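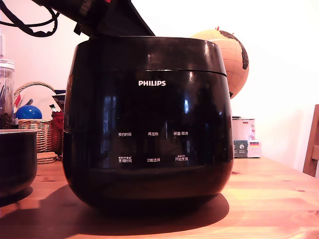

Skedonden opens second-hand kitchen shop and lending shelf in Fovness

For immediate release, September

Skedonden, the household reuse shop, will open its second branch at 19 Achterberg Lane, Fovness, this month. It will stock 800 used kitchen items, among them a regrettable number of fondue sets.

The shop grew out of the Dorna appeal, which asked local households to hand over whatever they had stopped cooking with. They gave us 1,166 items. Bread makers led the field, many still with their instruction booklets and very few with signs of bread. 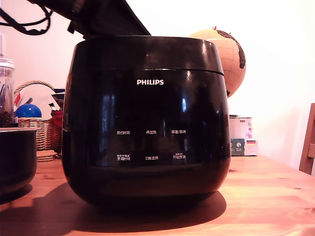 Every electrical item is cleaned and safety tested before it goes on sale, and anything that fails is stripped for parts. Labels are the other job. A Philips model with its controls marked in Chinese, two rows of three, will be sold with a printed card in English — 开始烹调 is "start cooking", and most suppers need little else.

A lending shelf of 61 larger items opens alongside the shop. Members may borrow a preserving pan or a fish kettle for up to a week, by which time the enthusiasm has usually passed.

Doors open at 10am. Donations are welcome at the side entrance until 4pm. Please, no more fondue sets.

Press enquiries: Skedonden shop office, Achterberg Lane, Fovness.

Ends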